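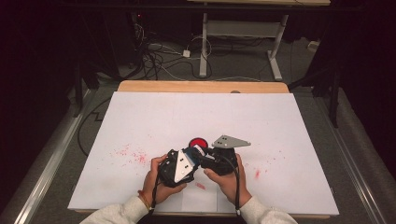
Imogen Goodall

12 September 2019

Budget thing is due and I have half a page. Writing this instead, so at least it's all down somewhere and I can copy the sensible bits out later.

Started the morning meaning to do numbers, spent it with a gripper in my hands. Black one, the chunky one, over the white board. I do think better holding the thing I'm supposed to be paying for. Red marks on the board again and I still haven't put boards on the list. Boards, wipes, tape. All the small stuff that never gets a line and then eats the line next to it.

So. What we need, in the order I'd fight for it.

Grippers. Four would be right. Two is what I'll get. Every plan I've written this summer assumes a spare on the shelf and there is no spare on the shelf, and when something works loose the whole day goes to finding the right tiny screw. Grorov quoted in August and the quote runs out soon, must check the date on it, I think it's in the other folder. Their price is fine. Their lead time is awful - and the woman on the phone was very nice about it being awful.

Nundik are cheaper and quicker but the jaws don't swap. You buy the jaws you buy. I keep changing my mind about jaws so that's a no from me, though Blackburn will say yes becuase Blackburn's budget office reads the bottom line and goes home. Need a paragraph on why the cheap one costs more by spring. Have tried to write that paragraph. It comes out whiny.

Cables. Oh my god the cables. Floor's a mess of black and white ones and one little plug adapter doing its best on the carpet. I want proper power at the table and cable covers. Asked for covers last year, got told to put it under "furniture", furniture told me it was electrical. Putting it under safety this time and seeing who dares cross it out.

Tables. The one we have is ok. Wood top, steady enough. I'd like a second the same height so I'm not redoing everything when we move from one to the other. Did not measure it today. Measure it tomorrow. Rails I'm happy with, leave the rails alone, don't let anyone "improve" the rails.

The arm. Big one. Pedon want us to sign for the arm before the year's out and they'll throw in the training, which sounds generous till you read that the training is at their place and we pay the travel. I put 1000 down for travel and then took it out and then put it back. It's in at the moment. Service contract is separate, naturally. Year one looks lovely and then year two you're paying for someone to come and look at it. Want both years on the same page so whoever signs sees both. If they still say yes, good.

Could we wait on the arm? Been asking myself all week. Hand-held gets us a long way. It's slow and my wrists hurt by four o'clock but I learn things doing it, like how much I twist before I close, and I wouldn't have known to ask Pedon about that otherwise. They didn't have a good answer either. Said they'd get back to me.

So maybe grippers now, power and covers now, second table now, arm in the next round with a proper case behind it. Written down like that it looks obvious. Didn't look obvious at lunch.

Lunch was toast.

Other stuff while I remember -
replacement screws, a whole box, not a bag
labels
better lamp, the back of the room is a cave
chair??? mine has started sinking
ask Grorov if they'll hold the price if we order two and promise the other two later
ask Nundik nothing, stop answering their emails

Gray fleece on all day, heating isn't on yet and I'm not going to be the one who asks. Bracelet kept catching on my cuff. Should take it off for work, won't.

Also the form itself. It wants "expected life of equipment" in years, one box, for everything. The arm and the tape in the same box. I wrote "varies" and it wouldn't let me save. Put a 4 in. Somebody will quote that 4 back to me one day in a meeting and I'll have to look like I meant it.

Not finished. Page and a bit now if I count the table, which has no numbers in the last colum yet. Call Grorov first thing, before email, before tea. Then measure the table.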